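Kikeo tabletop set, known faults and handling notes

Read this file before training on anything from the left arm. It covers the gripper width fault, which episodes carry it and what was changed at the station. File layout and licence are in the main README.

Summary

Kikeo holds 1,981 teleoperated episodes recorded by Ostitora on one two-arm Tedby station at the Man site. The task family is water play: small green toy figures are moved between a blue tray and plastic buckets or bowls, in some episodes with a toy net. Each episode has head camera video, joint positions for both arms, commanded gripper width and measured gripper width.

The fault

In part of the set the measured width of the left gripper is wrong. The value freezes for a stretch of the episode and then jumps to the correct figure. During the freeze the log can say closed while the fingers are plainly open in the video, or the other way round. Commanded width is correct throughout. Joint positions are not affected, and the right arm has shown no sign of the fault.

The freeze begins when the left wrist is turned past a certain angle with the arm reaching over the tray. At that angle the black cable that loops up to the wrist is pulled at its connector. The gripper controller drops off the bus, and the driver goes on repeating the last width it received without raising an error. The longest freeze found lasted roughly 9 seconds.

In the head camera view below, the left fingers are open at the left of the tray, one over the rim and one down inside. The state of the fingers should be taken from the video in poses of this kind. The measured width cannot be relied on. 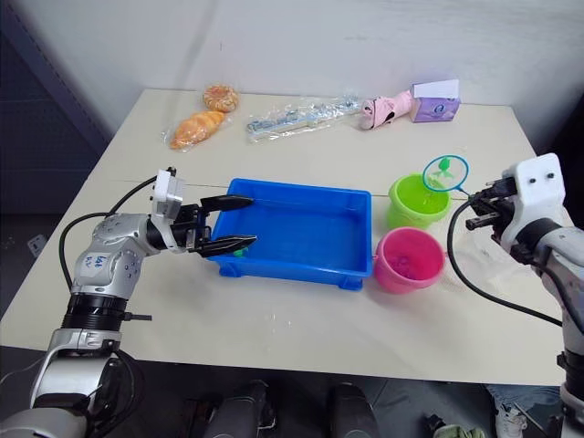
Ashraful Kodikara objected on the tracker that blaming the cable lets the driver off too lightly: a connector will work loose sooner or later, and a driver that reports an old number as a new one turns a small hardware fault into bad data. He asked for the entry to be retitled and for the stale reading to be treated as a safety matter as well, as the station's pinch check reads the same value.

Both points were accepted. The entry is now called "stale width from left gripper". The pinch check compares measured width with commanded width and stops the arm when they differ for too long. With a frozen reading it could stop an arm that was doing nothing wrong, or fail to stop one that was pressing on the rim of the tray. The first case happened often and was put down to operator error for most of June. The second happened once on record. The tray was pushed along the table and water went over the front edge. No one was hurt and the arms were powered down by hand.

Changes at the station

The left cable was replaced and given a longer loop, with strain relief at the wrist. The driver now stamps each width reading with the time it was received and marks it invalid after 3 missed messages. An invalid reading stops both arms. The wrist limit on the left arm was reduced by 8 degrees, so some reaches in the older episodes can no longer be repeated exactly.

Water is still used in the tray. The level is kept shallow and the cables are checked for splashes between sessions. Operators keep clear of the table while the arms are enabled.

Using the affected episodes

Every episode has a field named left_width_ok. It is false if any freeze was detected. Detection looks for runs of identical readings during commanded movement, so a freeze that falls while the gripper is holding still will be missed. Flagged episodes were kept in the release with the raw values untouched. No interpolation has been applied.

The background objects are left in place between episodes and play no part in the task. They include bread items, a pink toy shoe and a box with a tissue showing. The tray contents vary, and some episodes have a green figure on a clear round dish floating in the water.

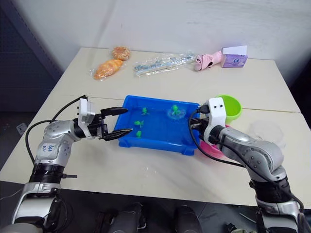

Can the flagged episodes be used for training if measured width is left out?

They can, provided the policy takes joint positions and commanded width only. Episodes that ended in a false stop should still be removed. They are marked stop_reason = pinch, and the last part of each contains an arm halted for no reason visible in the video.

Open items

The detector has not been run on the calibration recordings. The stop log before the driver change has no receive times, so freezes and stops can only be matched by hand, and this has been done for the Wednesday sessions alone. Corrections should be filed on the tracker with the episode number and the first bad time step.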